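Kavanagh Tenants' Handbook: progress report for April

The grant was for a plain-language handbook that people renting in Brarkarberg could read without a lawyer or a strong drink. We now have 13 chapters in draft. The original plan had fewer, but mold turned out to deserve its own.

Repairs, deposits and notice periods are finished and have been read by 20 tenants, who returned them with comments. The deposits chapter came back almost clean. The chapter on shared laundry rooms drew more remarks than the rest of the book put together, several in capital letters, and has been rewritten twice. We consider it a truce.

Brikico is doing the layout and has talked us out of the typeface we liked. Zimer quoted for printing and then quoted again, higher, when we mentioned the fold-out map. The fold-out map has been dropped. 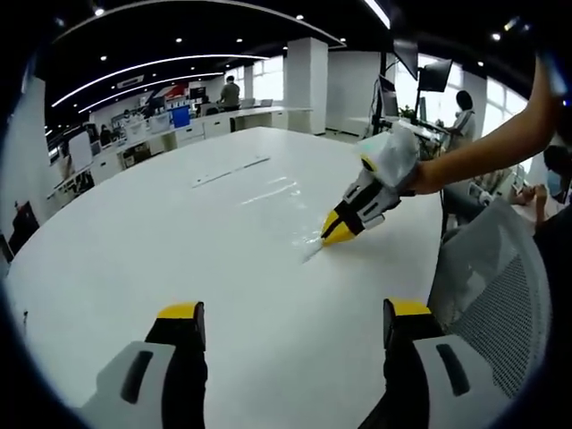 At the white oval table, April.

Spending stands at 60 percent of the grant. Most of that went on writing and legal checking, and a little on postage, which we had budgeted at a figure last seen in another decade. We are not asking for more. We would like to move the money set aside for the map over to postage, if you agree.

Still to do: the chapter on subletting, the index, and a cover everyone can live with. The present cover shows a key. An earlier one showed a door, and opinion was divided on whether it was opening or closing.

Please send comments on the attached drafts by Monday. The laundry chapter is closed to comments.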